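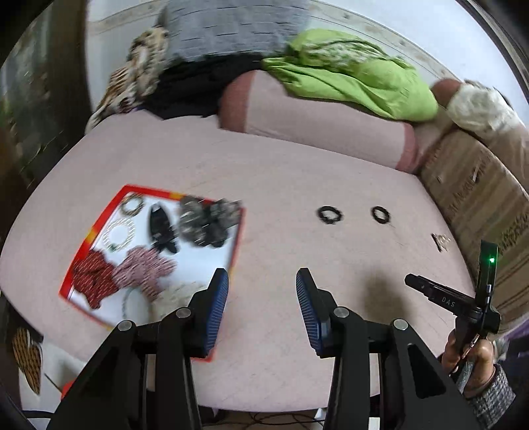
手持ち型グリッパによる小物整理動作の実演データ収集手順

Turkham研究所 操作学習グループ
手順書 改訂第2版(2021年4月25日)

1. 適用範囲

本手順書は、Wernicoプロジェクトにおける実演データの収集方法を定めるものである。対象とする作業は、寝具等の柔らかい面に置かれた髪留め、ヘアゴム、シュシュ、ブレスレットなどの小物を手持ち型グリッパで把持し、浅い容器に移す動作とする。収集したデータは、模倣学習による動作方策Telovの訓練および評価に用いる。

剛体の机上面で行う収集については、別に定める卓上作業用の手順書に従うこと。両者のデータを同一の収録単位に混在させてはならない。

2. 用語

エピソード 収録の開始合図から終了合図までの連続した記録をいう。
対象物 当該エピソードで把持する小物をいう。
周辺物 作業範囲内にあり、当該エピソードでは把持しない物をいう。
把持点 閉じ動作の完了時に、左右の指パッドが対象物に接する位置をいう。
配置替え 対象物および周辺物の位置と向きを変更する操作をいう。

3. 柔らかい面を用いる理由

机上面では、指先の高さが面の高さによってほぼ決まり、方策は高さ方向の調整をほとんど学習しない。寝具の上では、指先が触れると面が沈み、対象物の姿勢も変化する。予備実験では、机上データのみで訓練した方策が、薄い輪状の物の手前で閉じ動作を始める例が多く観察された。失敗例の大半は高さの誤差に起因しており、横方向の誤差によるものは少数であった。

このため本プロジェクトでは、面の材質を変えた収録を訓練データに加えることとした。無地の布、キルティングの布、毛足のある布は、それぞれ別の条件として登録する。

4. 準備

4.1 場所
作業者が面の一辺に正対して立つか座るかし、両腕を無理なく伸ばせる場所を選ぶ。枕や衣類など、日常的に置かれている物は取り除かなくてよい。背景の多様性は方策の頑健性に寄与するため、片付けすぎないことが望ましい。ただし、個人名や住所が読み取れる物は収録前に移動する。

4.2 グリッパ
両手に1台ずつ、計2台を用いる。次の点を確認する。
指パッドの溝に糸くずや毛髪が挟まっていないこと。
リンクの回転軸に緩みがないこと。
全開から全閉まで、引っ掛かりなく動くこと。
レンズに指紋および曇りがないこと。
ケーブルを使用する場合は、作業者の足元を横切らないように逃がす。

4.3 時刻の同期
左右の機体を起動した後、両方の指を同時に3回開閉する。この動作は、後処理で左右の記録のずれを検出するために用いる。開閉は大きく行い、途中で止めない。

4.4 容器と対象物
容器は縁の色が面の色と明確に異なるものを選ぶ。初期状態で容器内に他の小物が入っていても差し支えない。むしろ、空の容器のみで収録した場合、方策が容器の内側の白い領域を目標として過度に利用する傾向が確認されている。

対象物には、形状の異なるものを組み合わせる。輪状で薄いもの、布製で変形しやすいもの、硬くて突起のあるものは、把持に適した指の向きがそれぞれ異なる。

5. 収録手順

(1) 開始合図の後、グリッパを開いた状態で対象物の手前に保持し、対象物と面の両方が視野に入ることを確認する。
(2) 対象物の真上まで水平に移動する。移動中に指の開き幅を変えない。
(3) 速度を落として下降する。指先が面に軽く触れた時点で下降を止め、面を押し込まない。
(4) 指を一定の速さで閉じる。輪状の物では、輪の片側だけを挟む方法と輪全体を挟む方法があるが、同一の収録単位ではどちらかに統一する。
(5) 持ち上げた後、対象物が面から完全に離れたことを確認してから容器の上へ移動する。
(6) 容器の縁より高い位置で静止し、指を開いて対象物を放す。
(7) 初期位置に戻り、終了合図を出す。

把持に失敗した場合は、その場でやり直してよい。やり直しを含むエピソードには、後述のタグを必ず付与する。素手で対象物に触れた場合は当該エピソードを無効とする。

6. 輪状の物を扱う場合の注意
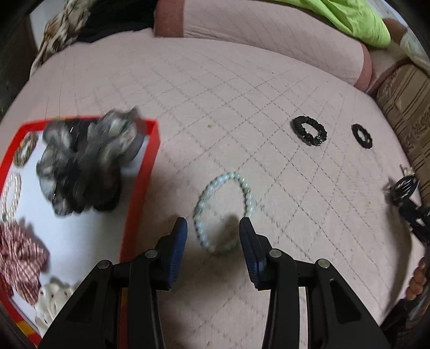 ビーズのブレスレットは、ヘアゴムと同じ開き幅で接近してよいか。

接近時の開き幅は同じで差し支えないが、閉じる速度はヘアゴムの場合より遅くする。ビーズは指パッドの溝に沿って転がりやすく、速く閉じると把持点が輪の外側へずれる。閉じ動作の終わりで一度静止し、ずれがないことを確かめてから持ち上げること。

キルティングの面では、縫い目の谷に沿って対象物が沈み込むことがある。指先が縫い目に掛かると布を一緒につまむため、指の並びを縫い目に対して斜めにとる。布をつまんだまま持ち上げた記録は、見かけ上は把持に成功していても訓練には使用しない。

黒色の細いゴムは、グリッパの影に入ると輪郭の検出が難しくなる。照明が単一方向の場合は、作業者の立つ位置を変えて影の向きを調整する。照明器具を追加したときは、その旨を収録記録に記載する。

7. 配置替え

同じ配置を続けて使用すると、方策は対象物の位置を画像から読み取らず、移動軌道そのものを記憶する傾向を示す。したがって、エピソードごとに少なくとも対象物の位置を変更する。容器の位置と向きは収録単位の途中で一度以上変える。

配置替えの際は、対象物を均等に並べない。2つの輪が近接している配置、対象物が枕の近くにある配置、容器の縁に接している配置などを意図的に含める。近接した同種の物から一方を選ぶ場合は、どちらを選ぶかを開始合図の前に決め、記録票に記入する。

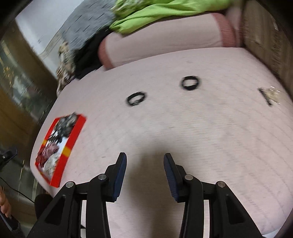 図3 マットレス上の輪状の物に対するグリッパの位置(指は開いた状態)

カメラは広角であるため、視野の端では物体の形が大きく曲がって写る。歪み補正はここでは行わず、収録時の生画像を保存する。補正の有無による差は学習段階で比較する。

8. タグ付け

収録後、注釈ツールRenaudを用いて各エピソードにタグを付与する。使用するタグは次のとおりとする。

成功 対象物が容器内で静止している。
再試行 一度以上の把持失敗を含むが、最終的に成功している。
落下 移動中に対象物が指から離れた。
布把持 面の布を対象物とともに挟んだ。
不鮮明 閉じ動作の区間において、動きによるぶれで対象物の輪郭が判別できない。

移動区間のぶれは避けられないものであり、「不鮮明」の対象としない。判断に迷う記録は保留とし、収録した者以外が確認する。

9. 収録数と分割

1つの収録単位は100エピソードとする。Telovの初回訓練には、無効分を除いた333エピソードを使用した。評価用の配置は訓練用の配置と別の日に作成し、容器についても訓練で使用していないものを含めた。

分割は収録単位ごとに行う。エピソードを無作為に振り分けると、ほぼ同じ背景の記録が訓練側と評価側の両方に入り、成績が実際より高く見積もられる。

10. これまでに得られた知見

初回訓練の結果、柔らかい面のデータを加えた方策では、手前で閉じる失敗が机上データのみの方策より減少した。改善は輪状の物で特に明らかであった。布製の厚いシュシュでは両者の差は小さく、もともと高さの誤差が許容されやすい形状であるためと考えられる。

再試行を含むエピソードの扱いについては、結論を得ていない。これらを除外すると動作は滑らかになるが、失敗後に姿勢を立て直す行動がほとんど現れなくなる。含めた場合は立て直しが見られる一方、対象物の上で不要な往復を行う例が生じた。5月に予定する追加収録では、失敗の開始時刻と復帰の開始時刻を個別に記録し、区間ごとの重み付けを検討する。

11. 保管

生画像、機体の姿勢記録、指の開き幅および記録票は、収録単位ごとに同一のフォルダに保存する。フォルダ名には面の材質を示す略号と通し番号を付ける。無効としたエピソードも削除せず、無効の理由を付して保管する。

記録票の様式に変更がある場合は、変更前の様式で収録したデータに旧様式の版番号を追記すること。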